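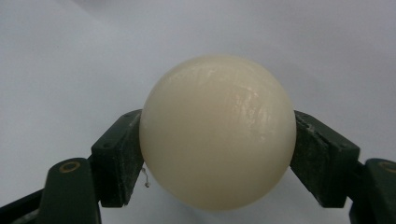

Bola lisa sujeta entre los dos dedos. Caras de contacto con desgaste visible.

Foro Técnico > Manipulación y garras > Normas y buenas prácticas
Tema: Criterio de sustitución de las almohadillas de contacto

trefilado_sur
Abro hilo porque estamos redactando el procedimiento interno de inspección de dedos para la celda de Ornura y no hay acuerdo en el criterio de rechazo. Las caras interiores de la foto tienen roces y motas claras en los dos lados, y junto a la bola, por la izquierda, cuelga una hebra. Mi propuesta es que cualquiera de las dos condiciones por separado (textura alterada en la cara de contacto, o material suelto en la zona de agarre) obligue a parar y abrir parte. Mantenimiento dice que con ese texto no se trabaja ningún día.
¿Qué criterio escrito usáis vosotros? Me interesa el texto, no la costumbre.

par_de_apriete
El criterio "textura alterada" no es auditable. Dos inspectores darán dos resultados. En nuestro procedimiento separamos tres cosas:
1. Suciedad retirable. Se limpia, se anota, se sigue.
2. Marca superficial que no se retira con la limpieza. Se anota y se repite el ensayo de retención.
3. Pérdida de material o borde irregular. Se sustituye el par completo.
Lo de la hebra es el caso 1. No hay motivo para abrir parte.

trefilado_sur
Entendido, pero con la imagen no se puede distinguir el 1 del 2. Las motas pueden ser polvo o pueden ser el propio material de la almohadilla.

par_de_apriete
Correcto. Por eso la limpieza va antes de la clasificación. Inspeccionar una cara sucia es perder el tiempo.

ejeZ_77
Discrepo con el orden. Si se limpia primero se pierde la información de origen. Con pieza lisa y clara, una fibra puede venir del paño de limpieza, del embalaje o de la mesa, y si la quitas sin registrar no lo sabrás nunca. Nuestro orden: foto, limpieza, foto, clasificación. Las dos fotos con la misma pieza patrón y la misma apertura.

bancada_norte
¿Qué fuerza lleváis ajustada y con qué pieza patrón? El criterio de desgaste sin el de fuerza no sirve de mucho. Una almohadilla marcada puede retener perfectamente con margen suficiente, y una nueva puede fallar con una superficie brillante.

trefilado_sur
Patrón: la bola de la foto. Es la geometría más desfavorable que manejamos, contacto pequeño y sin ninguna cara plana de apoyo. La fuerza está fijada en la receta y el operario no tiene permiso para cambiarla. El número de receta es el 323, por si alguien más trabaja con el paquete de Trolier y quiere comparar.

bancada_norte
Yo añadiría entonces una segunda pieza con caras planas. Con la bola solo compruebas una zona de la almohadilla. El resto de la cara puede estar destrozado y el ensayo sale conforme.

ejeZ_77
De acuerdo con bancada_norte. Fijaos además en dónde toca: las puntas de los bloques apoyan algo por encima de la mitad de la bola tal como se ve, y por debajo los bloques se separan. Toda la parte inferior queda sin verificar.

trefilado_sur
Lo incorporo. Bola y prisma, en ese orden.

rodamiento_ciego
Llevo años con procedimientos de este tipo y el problema de fondo es la frecuencia. Podéis discutir la redacción del rechazo todo lo que queráis, pero si la inspección se dispara por horas de calendario y la celda trabaja a ritmo variable, el dato no vale. Hay que disparar por ciclos de cierre. Nosotros inspeccionamos cada 300 ciclos en piezas con acabado exigente.

par_de_apriete
Cada 300 ciclos es inviable en cualquier línea que no sea de laboratorio.

rodamiento_ciego
Inspección visual sin desmontaje. No he dicho ensayo completo. El ensayo de retención se hace al cambiar de lote.

par_de_apriete
Aun así. Una visual de ese tipo acaba siendo una casilla marcada sin mirar. Prefiero menos inspecciones y que se hagan.

rodamiento_ciego
Eso es un problema de supervisión y se trata en otro apartado del procedimiento.

moderación_garras
Recordatorio: las discusiones sobre supervisión de personal van en el subforo de organización. Mantened el hilo en el criterio técnico.

coladafría
Pregunta de alguien con menos recorrido. ¿Los pasadores de articulación los metéis en la misma hoja? En la foto se ve un anillo de color bronce a cada lado, supongo que es el alojamiento del pasador o de un tornillo, y en el borrador de trefilado_sur no aparecen.

bancada_norte
Buena observación. Hoja aparte, pero referenciada. Si hay juego en la articulación la almohadilla trabaja inclinada y se gasta de forma asimétrica. Cuando las dos caras presentan un desgaste claramente distinto, lo primero es medir el juego, antes de pedir recambio. Si cambias solo la almohadilla repites la avería.

ejeZ_77
Y nunca cambiar un lado solo. Esto lo pondría en mayúsculas en el procedimiento. Par completo, mismo lote de recambio. Tuvimos una incidencia en la celda de Coşkun por mezclar una almohadilla nueva con una usada: la pieza giraba al cerrar y dejaba marca en el acabado. Tardamos 16 turnos en encontrarlo porque cada lado por separado pasaba la inspección.

par_de_apriete
Aquí sí coincido sin reservas.

trefilado_sur
Resumen del borrador tal como queda. Lo presento el viernes:

4.1 Fotografía de ambas caras de contacto con la garra abierta y de la garra cerrada sobre la pieza patrón, antes de cualquier limpieza.
4.2 Limpieza en seco con paño sin pelusa. Repetir las fotografías.
4.3 Clasificación en grado 1, 2 o 3 según el estado después de la limpieza.
4.4 Grado 2: ensayo de retención con bola y prisma. Se admiten hasta 2 repeticiones. Si no hay resultado conforme, pasa a grado 3.
4.5 Grado 3: sustitución del par completo, mismo lote.
4.6 Desgaste asimétrico: comprobar el juego de la articulación según hoja aparte antes de montar recambio.
4.7 El material suelto en la zona de agarre se registra con indicación de origen probable. No implica parada por sí solo.

La frecuencia queda abierta.

rodamiento_ciego
Sin frecuencia el punto 4 no se puede aplicar. Pon un valor aunque sea provisional.

coladafría
En 4.2, ¿por qué en seco? La ficha que nos pasó Jotalum con sus almohadillas permite alcohol.

par_de_apriete
Depende del material de la almohadilla. Redáctalo como "según ficha del fabricante del recambio" y quita lo de en seco.

trefilado_sur
Cambiado el 4.2. Para la frecuencia pongo disparo por ciclos, valor pendiente de los datos de la celda. Subiré el texto a este mismo hilo cuando esté aprobado.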